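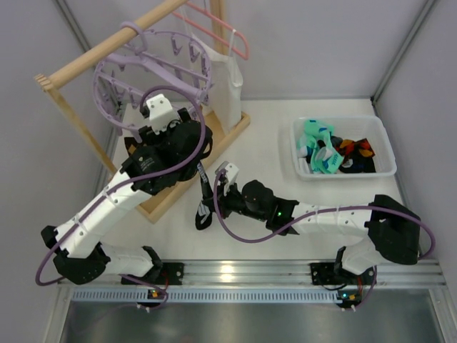

Household Skills, Unit 4: Drying Small Items Indoors
Course handout, Pirkside Adult Learning
Tutor: Paweena Rungrueang

Bring this handout to the practical. The written task at the end is to be handed in by Fri 25 November. The next unit, on ironing and folding, starts in December and has its own sheet.

1. What counts as a small item

For this unit, small items are socks, underwear, vests and camisoles, handkerchiefs, flannels, tights and baby clothes. They are washed with everything else but are awkward to dry with everything else. On a long rail they take up room that a shirt or a towel needs, and over a radiator they fall down the back. Most lost socks in shared houses are lost between the machine and the drawer.

2. Equipment

Rod or rack. A plain wooden rack with a round top rod is enough. The rod must be thin enough for a hanger hook to go right over it. If the hook only rests on top, the hanger will slide off once weight is added to one side. A tray base is useful, as it catches drips and dropped items, but it should be wiped out after each load.

Clip hanger. This is a plastic ring or rectangle with small clips round the edge and, on most types, along the crossbars as well. The round type turns more easily in a small space. The rectangular type holds more but needs to be loaded evenly. Check the clips before use. A clip that has lost its spring will drop a wet sock and hold a dry one, so test it with something wet.

Ordinary clothes hangers. Use these for anything with straps. Plastic is better than wire, which can leave rust on white cloth.

Bin or basket for the dry items. Plastic is easiest to keep clean. Do not use the same one for wet and dry things during a session.

3. Before hanging

Shake each item once, hard, holding it by the strongest part (the cuff of a sock, the waistband of pants). Turn socks the right way out unless the label says otherwise. Pull the heel and toe into shape. Ribbed legs shrink slightly in length if they dry bunched up, and it takes several wears for them to come back.

Check the spin. At 700 revs most cotton socks come out too wet to hang over an unprotected floor. Put them through a second spin if the machine allows it.

4. Hanging

Socks go up by the cuff, toe down. Some people were taught toe up, to save the elastic from the clip. Either will dry the sock, but toe up leaves water sitting in the cuff, and the cuff is the thickest part on many crew socks. If you are worried about clip marks, catch only the top edge.

Hang one sock per clip. Pairs go on neighbouring clips so that they can be taken down together. Patterned socks need a little more attention here. Many are sold in sets where the same design is repeated in several colours, and under a yellow bulb a navy and a black are hard to tell apart. Match them by daylight if you can.

Load opposite sides of the ring in turn. Start with the heaviest items and fill in with the light ones. If the ring tips, move one heavy item across and leave the rest alone.

Strappy garments go on an ordinary hanger with the straps over the bar. Leave space between the garment and the clip hanger so that air can pass. Thin cloth that touches a wet sock stays damp along the line where they meet.
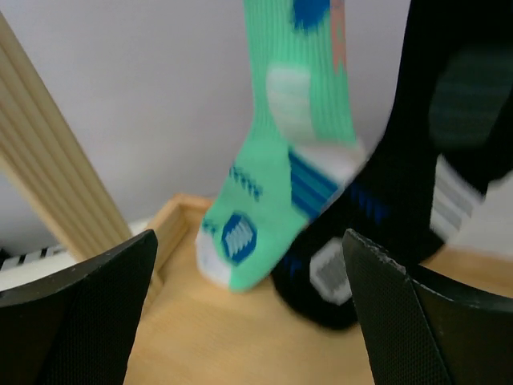
Thammasiri wrote on last term's feedback form that pairing at the hanging stage felt like a waste of time, and that it was quicker to take everything down in one go and sort it on the bed. That works for a household of one or two people. For a family wash, or for the laundry rooms at Prestach where several of you are on placement, pairing on the ring is still the method we assess.

5. Taking down

Test the thickest part first. On a sock this is the heel or the toe, and if both feel dry the rest will be. Cotton that is cold to the touch is usually still damp.

Open the clip fully before removing the item. Pulling a sock out of a closed clip stretches the cuff and wears the spring. Support the ring with your free hand, because it will swing as the weight comes off. Take items from opposite sides in turn, as in loading.

Place the dry items in the bin, pairs together. Do not throw them from a distance. Leave the empty hanger on the rod until the whole load is down, then close any open clips so that they do not catch on each other in the cupboard.

6. Room conditions

Open a window for at least 15 minutes in each hour if there is no extractor. Keep the rack away from the wall so that air reaches the back row. In a cold room, thick socks may need a second day.

7. Written task

Using your own notes, write one side of A4 on how you would dry a mixed load of small items in the room you use at home. Include a sketch showing where the rack would stand. Work goes in the tray outside Room 87.

Reading: Drira course pack, section on indoor drying. Copies are in the library, shelf 596.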